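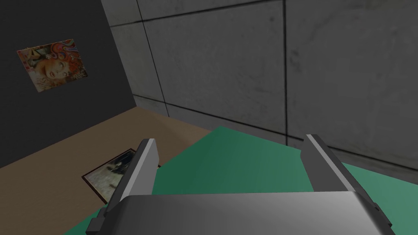
渲染图，夹爪两指张开

开个串，聊聊 Gesside 砍股息这件事。早上一睁眼手机里全是消息，群里有人骂街有人抄底，我牙都没刷就坐在床边看完了公告。先说清楚：我持有 Gesside，成本 104，昨晚收盘 86，所以我不是中立的人，下面的话大家打个折看。

---

给没跟过的朋友补一下背景。Gesside 做电梯维保，给写字楼、医院、老小区的电梯做保养和换件，生意无聊得要命，但合同一签好几年，客户懒得换人，现金流一直挺稳。我当初买它就图这个无聊，外加每股六欧的股息。

现在股息变三欧了。腰斩。

---

公告里的原话很绕，什么"与长期资本配置框架相一致的分派水平"，我读了两遍才找到那个"三"字，藏在第二页的表格里。写公告的人真的很懂怎么让人找不到重点……

---

市场的第一反应大家都看到了，开盘先砸一波，中午又拉回来一些。我没动。一方面是我这人反应慢，另一方面我想先把账算清楚再说，早上那种情绪下做的决定我以前后悔过太多次了。

---

来，算账。按昨晚的价格，Gesside 的市盈率是 12 倍，反推每股盈利七欧出头。六欧股息除下来，派息率超过八成，看着吓人但还没到离谱对吧？

问题在于盈利和现金是两回事。它去年的自由现金流摊到每股只有四欧多一点。也就是说六欧的股息里，有将近两欧是借来发给我们的。

---

这句话我自己打出来都有点脸红。我去年写过一条帖子夸它"股息稳如老狗"，有兴趣的可以去翻，我不删。当时我只看了利润表，现金流量表那页扫了一眼就过去了。

---

为什么利润和现金差这么多？翻年报附注能看到两块：

一块是备件库存。前两年零件交期拉得很长，公司一口气囤了很多货，钱压在仓库里。

另一块是应收。新签的公立医院合同账期特别长，收入先记上，钱慢慢来。

第一块我觉得会慢慢消化，第二块我没那么有把握。

---

再加上债。净负债是 EBITDA 的三倍多一点，对一家维保公司来说不算要命，可是有一大笔债后年到期，续的时候利率肯定比老的高。我猜银行那边早就在吹风了（纯猜，公告里没写）。

---

所以砍股息这个动作本身，我是支持的。哎，别急着喷我，我也是少收一半钱的人！

一家公司每年借钱发股息，发得越久后面越难看。现在砍到三欧，自由现金流能覆盖，还能剩一点去还债。按 86 的价格算，股息率还有三个多点，不丢人。

---

我不爽的是沟通方式。上一季的电话会上，CFO Florian Coste 被问到股息，回答是"我们对目前的水平感到舒适"。舒适！三个月以后就腰斩了。我不觉得他撒谎，可能当时董事会真没定，可是这种话以后谁还敢信。

---

今天下午的电话会我从头听到尾，一边听一边吃剩的饺子。CEO Solène Leclerc 开场说得倒是挺直接，承认过去几年"发得多了一点"，说降杠杆排第一，并购全部暂停。

我记笔记的时候在"全部暂停"下面画了两道线。前任董事长 Cirilo Bermúdez 在位的时候太爱买东西了，小维保公司一家接一家往回搬，有几家到现在系统都没并完。

---

提问环节最有意思的是 Killian Gilbert，卖方里跟这家公司跟得最久的一个。他就问了一句：如果后年续债之前库存还没降下来，三欧保不保得住？

电话那头安静了好几秒。

然后 Coste 说"我们不对远期分派做指引"。行吧。

---

顺便说一下，我平时看报表用的是 Jedon，就是那个能把好几年的现金流拉成一条线的软件。有人私信问我是不是收了广告费，没有，我还在用免费版，导出功能都是灰的 😂

---

好，接下来说群里吵得最凶的那个问题：要不要把 Gesside 卖了换 Dedell？

Dedell 也是做楼宇服务的，主业是消防系统检测和锅炉房水处理，客户跟 Gesside 重叠挺多的。这两家常年被放在一起比，一个便宜，一个贵。

---

贵多少呢？Dedell 现在 23 倍市盈率，差不多是 Gesside 的两倍。股息率一个多点，聊胜于无。

但它账上几乎没有净负债，每年利润基本都能变成现金，库存管得特别紧。你翻它的现金流量表，会觉得这帮人有强迫症。

---

我对 Dedell 的看法分两半。

生意我真的喜欢。消防检测是法规要求的，物业再抠也不敢省，涨价的时候客户嘟囔两句也就签了。

价格我下不去手。23 倍意味着你默认它以后每年都得交一份漂亮的成绩单，哪年少一点，估值往下掉，你拿的那点股息根本垫不住。

---

跟 Uthai Wannasri 聊过这个，他早年做过楼宇物业，现在自己管自己的钱。他的观点很简单：维保这行最值钱的是师傅，师傅不走客户就不走。让我别光盯着倍数，去看看两家的人员流失。

我去看了。Dedell 在年报里披露了流失率，每年都比前一年低一点。Gesside 没披露，只写了"保持在行业合理水平"。

…………

又是这种话。

---

还有朋友提 Araújo。这家之前传过要收购 Gesside，传了有一阵子了，四月那会儿股价还因为这个涨过一小段。后来没有下文，两边都没出过正式公告。

我对这种传闻的态度：有是惊喜，没有是正常，绝对不算进买入理由里。而且现在股息砍了，真要来谈，报价也不会好看。

---

有人会说，砍完股息现金流干净了，不是更适合被收购吗？道理上说得通。可你要是为了等这个去持有一只股票，等的过程会非常难受，相信我，我在别的票上等过，等到最后人家买了隔壁那家。

---

回到换不换。我把几种可能在纸上画了一下，很糙，大家别当模型看：

- 库存顺利消化，债务正常续上：Gesside 的自由现金流回到接近利润的水平，12 倍就明显偏低了
- 库存不动，应收继续拉长：三欧也悬，股价还得往下找
- 不好不坏，半死不活：拿三个多点的股息，慢慢耗着

我个人觉得第三种概率最大，唉。

---

Dedell 那边我也画了：

- 继续稳稳增长，估值不变：每年赚它的增长，挺舒服
- 增长放慢一点点：倍数往下掉，几年的增长白干

它最坏的情况离破产远得很，主要是你可能买贵了。Gesside 的最坏情况是真的会疼。两种风险不一样，睡不睡得着觉也不一样。

---

所以硬要我选哪个"更值"？

以今天的价格，我觉得 Gesside 的赔率好一些，Dedell 的把握大一些。如果你是新钱、又完全没耐心盯报表，我会说等 Dedell 跌一跌再买，别急。如果你像我一样已经在坑里了，那问题就变成了：你愿不愿意再看两个季度。

---

我自己的决定：不卖，也不补仓。

不卖是因为砍股息这件事修的正是我最担心的毛病，在修的当天卖掉有点说不过去。不补仓是因为我还没看到库存真的往下走，光听他们说没用，上回"舒适"两个字已经给我上过课了。

---

评论区已经有人问"成本 104 现在 86，不补怎么回本"。

兄弟，股票不知道你的成本是多少。我也想回本，可是为了把均价摊低去买，那个数字好看了，仓位也重了，万一走到坏的那条路上会更疼。这个错误我刚入市那年犯过，犯得很完整。

---

仓位也交代一下免得大家误会。Gesside 占我股票账户大约 12%，本来没这么高，是别的票卖了以后它被动变重的。这个比例我已经觉得有点多了，所以更不会往上加。Dedell 我一股都没有，只在自选里放着，每次打开都嫌贵，每次嫌完它又涨了。

---

接下来我会盯的东西，写在这里给自己留个底：

1. 下一季的库存余额，要看绝对金额，别拿"占收入比例"糊弄我
2. 应收账款里公立医院那块有没有单独拆出来
3. 续债的进度，哪怕只是开始谈了
4. 并购是不是真的停了，连小的也算

第四条我尤其较真。嘴上说暂停，然后来一句"战略性小额补强"，这种戏我见得多了。

---

中间插一条，刚才看到有人拿"砍股息的公司一律清仓"当铁律。我理解这个规则的好处，简单，不用纠结。我也见过砍了之后接着砍的，那种确实该跑。

区别在哪呢，我自己的土办法：看砍完以后的数能不能用当年的自由现金流付得起，付得起还有剩，就再看看。付不起还要硬发，那就别陪着了。

Gesside 是三欧对四欧多，勉强过关，余量说不上宽裕。

---

也有朋友靠股息过日子的，今天私信我，语气挺急的。少一半收入不是闹着玩的事，这个我真没法轻飘飘地说"长期看是好事"。如果你的生活费压在一两只股票的股息上，今天这件事提醒的是分散，跟 Gesside 好不好关系不大。先把日常开销那块理顺，再回头慢慢想换不换。

---

回一下几个重复的问题，省得一条条打：

问会不会再砍：不知道，看库存。

问 Leclerc 靠不靠谱：上任时间还短，今天讲得比前任实在，先给及格分。

问能不能拉群：不拉，我连家庭群的消息都回不过来。

问 Dedell 什么价我会买：没有精确的数，倍数降到二字头以下我会认真看一遍，到时候再说。

---

对了，有人指出我前面讲应收的时候漏了一点：Gesside 的公立医院合同里有一部分是带预付款的，所以账期没有我说的那么惨。我回去翻了附注，确实有，金额没拆，只有一句话带过。谢谢那位朋友，这条算我看漏了，上面的帖子不改，以这条为准。

---

另外更正一个读音的事，哈哈，我在语音房里一直把 Dedell 的重音念在前面，有在他们公司待过的网友说重音在后面。念了好几年了，改不过来，大家凑合听。

---

最后照例啰嗦：这些都是我自己的流水账，数字是我从报表里抄的，四舍五入得很随意，要下单请自己去翻原文。我有持仓，有屁股，看的时候心里有数就行。

下一季财报出来我接着这个串往下写，想看的可以点个收藏。饺子凉了，我去热一下。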